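January 2025

Thursday, so the paper came, and for once I read the police log before the coupons. Half a page on the car break-ins! Eleven of them in one night, all along the Soreck Apartments side of the creek and down as far as the Prerkance tire place. Mine was number four or five, depending on how you order it, and I am in there as "a resident reported a missing phone charger, gloves and change." It sounds so small written down like that. They left out the umbrella, which I liked more than all the rest of it put together.

I had a bad feeling when I went out that morning and the dome light was on. The glove box was hanging open and my registration was down on the floor mat with a shoe print on it. Nothing broken, so I must have left it unlocked (I know, I know). The officer who came by was nice about it. She said out of all the cars they'd looked at, only two had a window smashed, and the rest were just people like me who forgot. She gave me a card with the case number on the back, ending in 266, and told me to call if I thought of anything else that was gone. I called that same afternoon about the umbrella. I don't think the man who picked up wrote it down.

According to the paper they've arrested somebody, a 52-year-old from out past Zisomgate Road, and they found him asleep in his own truck behind Fallahi Market with a grocery bag full of other people's sunglasses. The clerk there called it in a little after five in the morning, when she came to open up. He's charged with the break-ins and with having a stolen debit card on him, and bail got set the next day. I read that part out loud in the kitchen to no one at all.
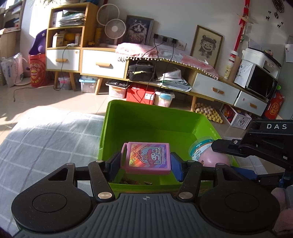

So do I get my things back now? The officer on the phone said it all stays in the property room until the case is finished, and then they'll mail me a letter telling me when to come in with my license.

She couldn't say when that would be. Last July there was that business with the bikes and I remember the lady downstairs waiting until past Thanksgiving for hers, and it came back with a flat and an orange tag wired to the handlebars. For a charger and a pair of gloves I may not bother. If the umbrella's in there, though, I'm going.

I also called the insurance, mostly because my sister kept at me. The deductible is way more than anything I lost - some $100 worth, if I'm generous about the gloves - so there's no point filing. The girl said she'd make a note of it anyway. I hope a note doesn't raise my rate. I should have asked.

The complex taped a flyer up by the mailboxes that says LOCK IT OR LOSE IT, with a drawing of a raccoon in a mask. I've been going down twice a night to check the doors, once after supper and once in my robe. Tonight it was twenty degrees and the man from the end unit was out there in slippers doing the very same thing, and we waved.

Need to buy gloves. Also milk, stamps, and the dome light has been flickering ever since so I should get somebody to look at that before it kills the battery.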